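Skisside Community Hall Kitchen Group
Minutes of the January meeting, held Friday at 7 p.m. in the supper room

Chair: Glória Garcia

Glória opened the meeting and thanked everyone for coming out on such a sticky evening, with a special word for those who had carried the trestles over from the tennis club beforehand. The November minutes were taken as read, apart from one correction: the lamingtons at the Christmas supper came from the Zirkari bakery and were not home-made, as we had recorded. Apologies to the bakery, who were very generous.

Money
We hold $971 in the kitchen account after paying for the new tea towels and the gas. The Christmas supper brought in $106 from the raffle alone, which drew a small round of applause. There was some friendly talk about whether we ought to spend any of it before winter, and it was agreed to leave it where it is until we know what the fridge will cost.

Fridge
The old fridge is humming again and the milk at the back has been freezing. We have had two quotes. Vutano can deliver within the month but won't take the old one away, and Onishi will take it away but can't come until after Easter. Glória felt we could manage with eskies for the playgroup mornings if we had to, and several people kindly offered theirs. Glória will ring both firms again and see if either will budge.

Harvest supper
We then had a long and very pleasant discussion of the harvest supper, which is our favourite night of the year and always takes up more of the agenda than it should. Soup, bread and a pudding table was the general wish, much as last year, with the baking shared around so that the same few households aren't up until midnight with a mixer going. There will be four soups, one of them without meat or dairy, and labels on the pots this time, please. 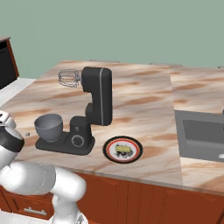

Glória asked whether the puddings could be brought in by five o'clock, as last year they were still arriving during grace and there was nowhere to put them down. It was pointed out that people coming straight from work would find five very hard, and after a bit of to and fro we settled on half past.

Ticket prices will stay as they were, with children free. The poster needs a new colour — last year's yellow faded terribly in the shop windows.

Cupboard keys
One set is still missing. Please check your coat pockets and glove boxes.

Other business
A request has come in for a scone-making morning in the school holidays. Everyone liked the idea, and it will go on the agenda for next time along with the roster.

The meeting closed at 8.40 p.m. and we stayed on for tea and the last of the fruit cake.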